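The second finger took longer than the whole of the rest of it, and I still don't think it's quite finished. But it closes! Both sides close, they meet more or less where they should, and when I let go they open again without that horrible click. I'm calling that progress.

For anyone new round here, I've been building a pair of grippers, the sort with blue pads on the fingertips, and trying to get them to pick up ordinary household stuff without squashing it or dropping it. I started last May with a kit of linkages from Tukemier and the firm belief that I'd have it wrapped up in a fortnight. Ha. The spreadsheet says I've logged 2,588 grabs since then, and a fair few of those are down in the notes column as 'no idea what happened'.

The big change since my last post is the pads. The first lot were smooth and hard and frankly useless. Anything shiny just slid out. Jozef Jacobs at the shared workshop told me to stop fiddling with the motor and look at the rubber (he'd been saying it for weeks, to be fair to him) so I cast a new set with ribs on them. I messed up the first pour by not scraping the bottom of the tin, and it came out tacky on one side, like a boiled sweet that's been in a coat pocket. The next batch was fine. I left it a full day before I touched it, which nearly killed me.

I also swapped the joint screws for ones with a bigger head, since I kept chewing up the little ones. If you're building something similar, do that at the start and save yourself an evening with a stuck screw and a rubber band.

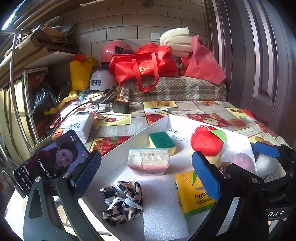
Kitchen table, 20 February 2025

Excuse the notes-style bit, I wrote this part up as I went and I can't be bothered to smooth it all out.

The box is my test tray. I like it because it's shallow, so the fingers can get in from a low angle, but the folded sides stop things rolling off onto the floor. Everything in it is there because it's awkward in its own way. The sponge is the easy one, scourer on top and foam underneath, and I always begin with it to get my confidence up. I go in across the short side and it bends a bit and up it comes.

Wrapped packets are another matter. The wrapper moves and the thing inside doesn't, or the other way about, and the finger thinks it has a grip when all it has is a pinch of plastic. With the ribbed pad I've been getting a hold more often if I come in slower. I tried the yellow bamboo packet at three different angles and the flat approach was hopeless every time.

The spotty satiny fabric is my nemesis. There's so little for the pads to push against! Eliécer Montoya emailed to suggest going for the fold and leaving the edge alone, which sounds obvious now I type it out, but I'd been chasing that edge for days. Going for the fold is much better. It's still a bit of a lottery - I had a run where it worked over and over, then moved the fabric a thumb's width and couldn't lift it at all.

The plush apple is the one everybody asks about. It's soft, so you can't really hurt it, but the felt leaf and the little chain on top both like to catch on things. I've started lining up on the fat part of the apple and ignoring the rest. The flat sheet of white foam I haven't cracked. You need to get under it, and my fingertips are too thick. I might file the ends down, or I might make a thinner pair from scratch if I can find where I put the mould.

Next job is the spring on the left side, which I think is too strong. I've ordered 2 softer ones from Kabbaj to try, and at 80p each it's hardly a disaster if they're wrong. If anyone has used them on something this size, do leave a comment, especially if they went floppy after a while.

Oh, and someone asked under the last post what I clean the pads with. Warm water and a drop of washing-up liquid, then leave them to dry on a tea towel.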